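I want to write something about a question I hear at every birthday party: can a robot do the housework yet? I work with automation since my studies, so people think I have a short answer. I have a long one. Please be patient with me.

First, the good side. Machines that do one job in one fixed place are very strong. At Widholm, where I worked before, a packing line closed boxes the whole night and needed one person near it. That is real and it is not new.

But a house is not a packing line. Every evening the table is different. My mother-in-law puts the plate where there is space, and the bags stay standing wherever somebody left them.

So when people ask me which chore is difficult, I don't say cooking. I say: put the fruit on the plate.
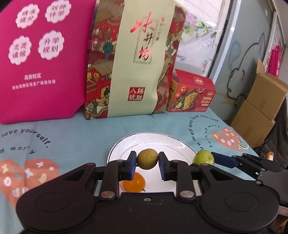
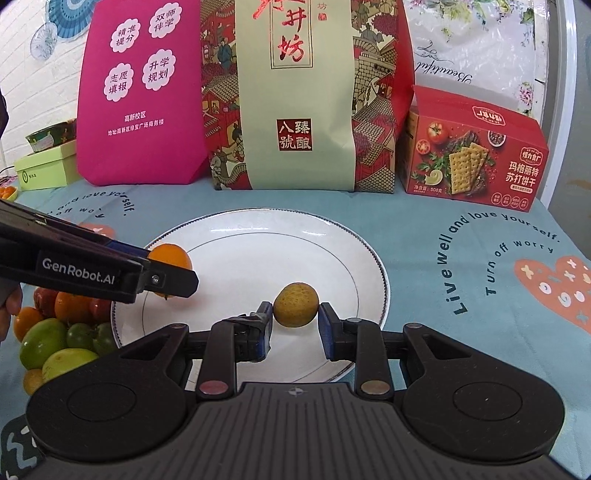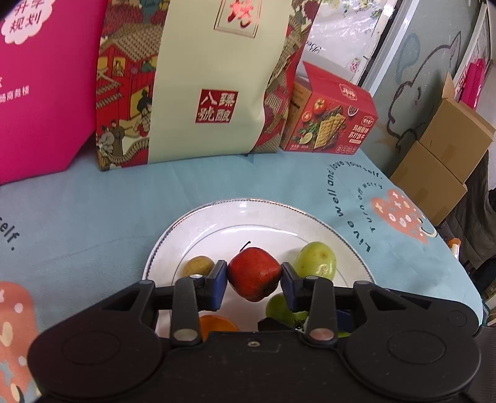

Think what your own hand knows. A ripe plum gets less force than a lemon. You decide this before you touch it, and you correct it in the first moment after. You never learned it from a manual.

For a machine, closing two fingers is easy. Closing them the right amount, on a thing it has not met before, is still a research subject. A bruise on a pear only shows itself the next day, and then it is too late to tell the machine it was wrong.

Also the order matters. If you place the round ones first, they roll when you add the next. My colleague Volodymyr Lysenko calls this "the last fruit problem". The first one is simple, and the last one has to fit between all the others.

In May we did a small test of this at Predora. One plate, 5 kinds of fruit, and a machine that had to fill the plate without dropping anything on the floor. We made 184 attempts. I will not give the success rate, as it was our own setup and other people would get another number.

What I can tell is where it went wrong. Most failures were not in the grasp. They came in the moment of letting go. The fingers opened, one of them touched the neighbor, and the neighbor left the plate.

Veerle Van der Linden watched two hours of this with me. She has a fruit shop, and she can fill a display while she is talking to a customer and looking at the street. She asked me very politely if the machine was tired.

Her shop is a good question too. Would she buy one? She said no for the filling and yes for the lifting. The crates hurt her back, and a crate has always the same size. I think this is exactly right, and she needed no study to see it.

Ruben, her son, does not agree. He says that three years ago nobody's robot could fold a towel in a normal kitchen, and now there are videos of it. I answer that I would like to see the towel after that one, and the one after. He says I am becoming old.

He has a point about the speed of change. The older way was to write a rule for each object. Now many groups collect examples of people doing the chore and let the machine learn from that. It copes much better with a strange lemon than our rules did.

It is still slow, however. Karlijn Van Damme timed a dinner table being cleared by a machine at Bosman and compared it with her daughter of nine. The daughter won, with complaining included.

So my answer for the birthday parties is this. Vacuuming, yes, if you lift the cables first. Moving crates of one size, yes. Sorting a mixed bag of fruit onto a plate in your own kitchen, sometimes, with a person close by.

If somebody here has one working in a real shop, with real customers walking past, I would like very much to hear how often you must step in. Please write also what it cannot pick up. For us it was grapes.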